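Storing whole Chinese leaf (napa) cabbage at home

Filed under: Vegetables, Cold storage
Written by Ronaldo Sales
Guide 161

This guide covers whole heads kept in a domestic fridge or an unheated larder. Cut heads are dealt with at the end. The method is the one used in our Sava guides for other leafy heads, with changes to the wrapping.

What you need

Unprinted paper, enough to go round each head twice
A shallow tray or crate
A sharp knife
A soft cloth bag or a lined basket for carrying

Choosing the head

Pick a head that feels heavy for its length. Press the thick end with a thumb. It should give slightly and spring back. Reject any head with a sour smell or a soft, brown base. Small black specks on the ribs are common and do not affect keeping.

Preparing

1. Do not wash the head. Water held between the leaves shortens its life.
2. Remove outer leaves that are torn or yellow. Leave the sound ones on, as they protect the layer beneath.
3. If the base is dry and discoloured, take off a slice 2 mm thick. Otherwise leave it alone.
4. Wrap the head in paper and fold the ends under. Do not use tape.

Handling

Lift with one hand under the middle and the other under the base. A long head held only by its leaf end will bend, and the ribs crack along the bend. Bruised ribs go brown within a few days, so put marked heads at the front and use them first. 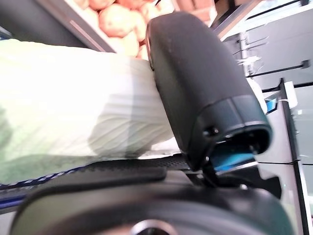 Reading time: 2 minutes

Pale green outer leaves with fine ribs, as on this head, mark easily. Keep hard edges away from them when moving the cabbage in or out of a bag.

Storing

Lay the wrapped heads in the tray in a single layer. In a fridge, use the bottom drawer and keep apples and pears elsewhere. In a larder, stand the tray off the floor and out of direct light. Check weekly and replace damp paper. I allow 21 days in the fridge before using a head up. Larder storage is less predictable and I stop it in March.

Cut heads

Cover the cut face closely and refrigerate. Use within four days. Trim the face before cooking if it has darkened.

Next guide: Salting cabbage in a Coutinho crock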